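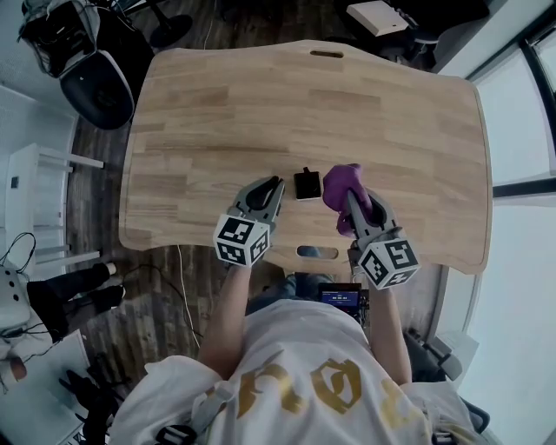 Pourquoi une pince perd-elle sa prise en plein mouvement alors que l'afficheur indique toujours la force de consigne ?
Parce que l'afficheur recopie la consigne et pas la mesure, dans la plupart des cas. Il faut aller lire le courant moteur.

tournevis_mou
Merci, question épinglée, réponse épinglée, et ma pince Floltgate lâche toujours. Cycle 1 632 hier vers 16 h : elle ouvre toute seule, bras à mi-course, et la pièce part visiter l'armoire électrique. Pas d'alarme, voyant vert, tout va bien. Le courant moteur, je l'ai lu : plat comme la Beauce.

gaelle_b
Firmware ?

tournevis_mou
409. Celui que le support recommande avec des trémolos dans la voix.

pasdemode
Alors ne cherche plus. Sur le 409 la pince repasse en position de repos quand le bus perd deux trames, et la position de repos d'usine, c'est ouverte. Reviens au 159.

Kabyl_auto
Pas d'accord du tout. On a le 409 sur la ligne Kirkegaard depuis octobre, zéro lâcher. Chez nous c'était le câble, pincé dans la chaîne porte-câbles. Le firmware a bon dos.

pasdemode
Le câble pincé lui fait perdre ses trames, le firmware ouvre. On dit la même chose, mais toi tu le dis en râlant.

Kabyl_auto
Non. Une pince qui ouvre sur défaut de com, c'est un paramètre mal réglé. Page sécurité, « maintien sur perte de bus ». C'est décoché d'origine.

gaelle_b
Décoché d'origine sur un préhenseur. Magnifique.
Au passage, il y avait quelqu'un dans la zone ?

tournevis_mou
Le collègue de Besen, à deux mètres, derrière le carter. Porte fermée, pour une fois. Il a surtout eu peur pour son café.

gaelle_b
Donc tu arrêtes la cellule et tu fais une fiche d'incident avant de bricoler les versions. Je ne plaisante qu'à moitié — enfin, pas du tout.

vieux_zoller
Chez Zoller on testait 2 000 cycles avec un bloc de mousse avant de remettre la vraie pièce. C'est long, c'est bête, ça fait moins de trous dans les armoires.

tournevis_mou
Cellule consignée, fiche faite. Case effectivement décochée. Et le câble a une belle marque juste au coude, donc vous avez tous raison, c'est pénible. Je change le câble ce soir, je coche, et je lance la mousse.

pasdemode
Et le 159 ?

Kabyl_auto
Lâche-le avec ton 159.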